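Workshop notebook -- December, started 10 in the morning, tea already gone cold

Back on the dye vats today after what feels like an age away from them, and I'm glad of it. The wool order for Womano is still sitting on the shelf in its brown paper and I've promised myself I won't touch a metre of it until I can get the same blue twice in a row on scrap. So this entry is mostly about scrap, I'm afraid, and about madder towards the end.

The indigo first. I made up the stock the old way, with the fructose and the lime, because the smell of the other stuff gets into the curtains and I have to live with those curtains. Ground the pigment with a bit of warm water and the glass pebbles, shook the jar until my arm complained, then let it sit. When I lifted the lid the top had gone that lovely coppery colour and the liquid underneath was a clear amber-green, which is what I hope for and don't always get. The last batch (see the page with the coffee ring) stayed a sulky opaque blue all day and I never did work out why. My best guess is that the lime was old. The new bag came from Parnent and it's finer, almost like icing sugar, so mind your nose when you open it.

Dipping notes, for whoever picks this up after me. Wet the skeins out properly, and I mean overnight, none of this quick swish under the tap. Squeeze them before they go in so they don't drag air down with them. I did short dips and long rests in the air between, and the colour built up far more evenly than when I used to leave them in and wander off to answer the phone. Skein 19 is the one I'm happiest with. It has a depth to it, like a school jumper that's been washed a few times and is all the better for it.

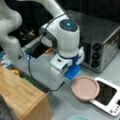 Skein 21 is the disappointment. Same sheep, same spinning, same number of dips, and it came out patchy at the ties. I'd tied it too tightly, plain and simple, and I've written LOOSE FIGURE EIGHTS on a bit of card and hung it over the sink where I'll have to look at it. I may overdye this one with weld and call it a green, since there's a good handful of weld left in the jar and it won't improve with keeping.

On to the madder, which I started after lunch. I'm working from the Jelínek recipe, the one in the blue folder with the pages falling out, and it's a stern sort of recipe that doesn't care for shortcuts. Ground root in a muslin bag, a pinch of chalk in the water (ours is so soft here that the reds go to salmon without it), and the heat kept low all the way through. The recipe is very firm that if you let it get too hot the browns come out and you can't coax them back in. I have proved this for myself more than once. I moved the pot to the small ring at the back and sat beside it with the mending, and it was one of the nicest afternoons I've had in this building for a while, rain on the roof and the whole place smelling of warm earth.

Total fibre mordanted for this round was 609 grams, weighed dry. The alum was the Sosent one again. We're getting low and I keep forgetting to put it on the list, so I'm putting it here: ORDER ALUM. Cream of tartar is fine, we have nearly enough to bake with.

The madder skeins are staying in the pot overnight to cool down with the bath. They look orange at the moment, but I've learned not to judge a red while it's wet and under the strip light. If anyone's in before me, please leave the lid on and don't stir, however tempting it is.

Still to do: rinse the indigo lot until the water runs clear, then a splash of vinegar in the last bucket. Feed the vat before I go home. Find the other wooden spoon -- the long one with the blue end, which was definitely on the hook before I went away. Write up the tags for the sample book while I can still read my own handwriting on the masking tape.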